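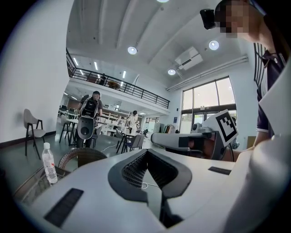
**Yatziri Zamudio**
My sourdough starter is 13 days old and it does not rise more than a little. I feed it every evening with 100 grams of flour and the same weight of water. It smells sour but there are few bubbles. The kitchen is cold in February. Should I throw it away and begin again?

**Gitau Mussa**
Please don't throw it away. I had the same problem in my first winter in Lillard. A cold kitchen makes everything slow — mine needed almost three weeks. Put the jar in the oven with only the light on, and check that it does not become too warm. Also, replace a part of the white flour with whole rye. Keep only a spoon of the old starter when you feed, so the new flour is enough for it. When it doubles after each feeding for 2 or 3 days, you can bake.

**rantala_b**
Rye, yes. Mine was also dead until I changed the water, we have a lot of chlorine here. I leave it in an open bowl during the night.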